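Trusting Your Hunches at Home: Tips for the Kitchen, the Workbench and the Lost Keys

Updated 18th July

Many readers write to me that they feel something before they know it. They wake up thinking of the freezer, and the freezer door is open. They put the hand on the right drawer without looking. I have been interested in intuition since my student years, and I believe the home is the best place to practice it, for the simple reason that you get your answer quickly. If you have a feeling about the bread, you only need to wait until the bread is baked.

These tips come from the small practice circle which meets in my kitchen in Suravard. Some of them are old household wisdom, some we have made ourselves. None of them requires a special gift.

Before you start: the hunch notebook

Buy a cheap notebook and keep it in the kitchen, near the kettle, with a pencil on a string. Every time you have a feeling about something in the house, write it down before you check. After you check, write the result beside it. Do not correct the first line, even if it looks silly.

My own notebook has 318 entries now. The first pages are quite poor. I wrote long sentences such as "I have an uneasy sense regarding the pantry", and afterwards I could not say if I was right or wrong. Write short and write something that can be checked: "milk is sour", "the call will be from my sister", "left shoe, under the stairs".

Please keep also the wrong ones. A notebook with only correct hunches teaches you very little.

Finding lost things

When you lose your keys, the usual way is to run from room to room and open everything. Try this first:

Stand still in the doorway of the room where you last had them.
Put both feet flat and let the shoulders go down.
Breathe out slowly, three times.
Say the name of the thing aloud, one time only.
Walk to the first place that comes into your mind, even if you have looked there already.

The last point is important. In my notebook there are several cases where the thing was in a place I had already "searched", under a glove or behind the bread box. Maybe the inner mind noticed it and the busy mind passed by. Maybe it is something more. For the purpose of finding keys both explanations work equally well.

If nothing comes, drink a glass of water and do some other task with the hands, for example peeling carrots. The picture of the place often arrives when you are on the third or fourth carrot.
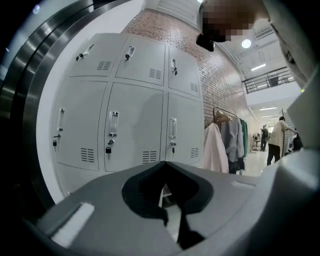
How long should one practice session be?

Five minutes is enough for a beginner, and it is better to do it each day than to sit for an hour once in the month. Stop as soon as you feel that you are guessing to please yourself.

Cooking by feeling, with safety

A cook with experience does not look at the clock for everything. She smells that the onions are ready. This is a kind of knowing that we all respect, and you can train it.

Take a soup you make often. Cook it with the recipe closed in the drawer. Before each addition of salt, hold the spoon over the pot and ask yourself: more, or enough? Accept the first answer. Then taste. Write the result in the notebook. After two weeks, you will see whether your first answer or your second answer is the better one. For me it is the first with salt and the second with pepper, and I cannot explain why.

Baking is more difficult. I bake my rye loaf at 200 degrees Celsius and I do not use intuition for this number. I use it for the moment of opening the oven. I set the timer as always, but I write down in advance at which minute I believe the crust will be right. The timer is there so that the family has something to eat.

A serious remark: never use a hunch to decide that meat, fish, mushrooms or home canned food are safe. If you have a bad feeling about a jar, throw it away. If you have a good feeling about a jar that is old or swollen, throw it away also. The same goes for gas, electricity and medicine.

A pendulum for the kitchen table

Some people in our circle like to work with a pendulum. You do not need to pay much for it. A steel nut from the tool box on a piece of strong thread works well. I prefer a wooden bob, and I turned mine from a small offcut which I bought at Jundotwood. The thread should be as long as your forearm. Shorter threads jump too much.

To make the wooden one:

Choose a dry piece with no crack in it.
Drill a thin hole from the top, straight through the center.
Shape it like a drop, by lathe or simply by knife and sandpaper.
Rub in a little linseed oil and let it dry for two days.
Pull the thread through and make a double knot under the tip.

Spread the oily rag flat outdoors until it is completely dry. Rags with linseed oil can catch fire by themselves when they are left in a heap, so please take this seriously.

Rest the elbow on the table and ask a question you can check afterwards. It is known that tiny movements of the hand make the pendulum swing, and I have no quarrel with that. I see it as a way of making the hand speak a little louder.

The card game for rainy evenings

For this you need two people and some old spice tins with lids. We use the square ones from Mitex, they close well and no smell comes out when you fill them fresh. One person puts a clove in one tin and leaves the others without anything, then mixes them behind the back and sets them in a row. The other one chooses, and writes down the choice on a card before any lid is opened.

Wrap the clove in a bit of kitchen paper, otherwise it rattles and you are training your ears. Also, the person who mixed the tins should not look at the one who chooses. Faces give away a lot, much more than we like to believe. We learned this after one very successful evening in August, when everybody was excited and the whole success went away as soon as we hung a tea towel between the players.

I was disappointed, but I left that evening in the notebook.

A quiet corner in a full house

It is hard to listen to yourself beside a running dishwasher. If you cannot have a separate room, choose one chair and use it only for this. Mine is a folding chair from my aunt's house. It stands next to the linen cupboard, where the towels swallow some of the noise.

Keep the corner simple. A lamp with warm light, a blanket, the notebook. I take away the phone and anything which has a blinking display. Candles are nice but they drip - I use a small glass jar with sand at the bottom, and I never close my eyes while it burns.

Smell can help as well. A few dried lavender heads in a cotton bag will do. When the smell gets weak, press the bag between the palms, and change the filling once a year.

Reader's letters

A reader asked me if coffee disturbs intuition. With me it does, after the second cup, because I begin to hurry. Another reader sleeps with her notebook under the pillow and writes in the dark. She recommends a thick felt pen, and to turn the page after every dream so that the lines do not cross.

I also received a kind letter on how to remove candle wax from a tablecloth. Let the wax become hard, scrape it with the back of a knife, then put brown paper over and under the spot and go over it with a warm iron. Change the paper until no more grease comes into it.

Next time I will write about dream notes and how to sort them. If you send me your own results, please include the misses.

Written by M. Stöckli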